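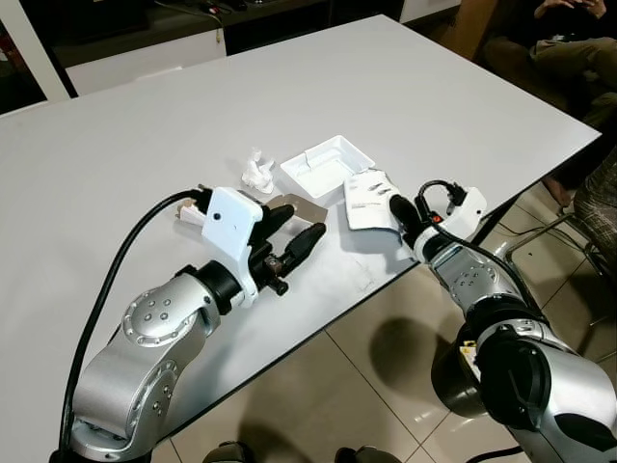 House rules for two-armed setups, the March rewrite

I promised a few of you I'd post our bench rules once they stopped changing every week, and they've mostly stopped! We started with 344 lines in a shared doc, which is a silly number for a room with one table in it, and Tsehay Lencho and I spent an afternoon with cold noodles hacking it down to something that fits on one sheet taped by the door at Rirdale.

So, the stuff that survived.

Cables first. Ours are thick and black and they loop up over the grippers, and a loop that looks generous with the arm parked can get awfully short at full reach. The rule now is that you move each arm by hand through the whole job before you turn anything on, and you watch the cable and only the cable. I used to watch the fingers. Everybody watches the fingers.

Second, the table. If it isn't part of the task, it comes off before the run starts. A flat bit of metal next to the tray, a crumpled tissue, whatever, the written rule says it either goes in the task sheet or it goes in the bin. I'm bad at this one (the crumpled tissue is a recurring character in my logs) and Tsehay has started putting a little T next to my runs.

Third, chairs. This was the fight. The old Curkden sheet we copied from said people could sit wherever they liked as long as the arms were in slow mode, and I liked that, I'm a sitter. What we landed on is tape on the floor, chairs behind the tape, and one named person with a hand on the stop button who does nothing else. No phone, no notes, no "can you pass me that." You swap out after 100 grasps or when you catch yourself daydreaming, whichever comes first.

Fourth, light packaging. Paper packets fold and slide and do all kinds of weird things in a gripper, so we set the grip force low and creep up, and we write down where we ended up. Srour wanted a fixed number for everything. We tried that for about 2000 picks and went back to writing it down per item.

Last one is boring: log the failures with the same care as the good runs. We keep ours in Plivico with a one-line note each, even if the note is just "dropped it, no idea."

The sheet still has nothing on it about cleaning the finger rubber. I wipe ours when they look dusty, Tsehay does it every morning, and if your lab has a real rule for this please send it over, I'd love to steal it.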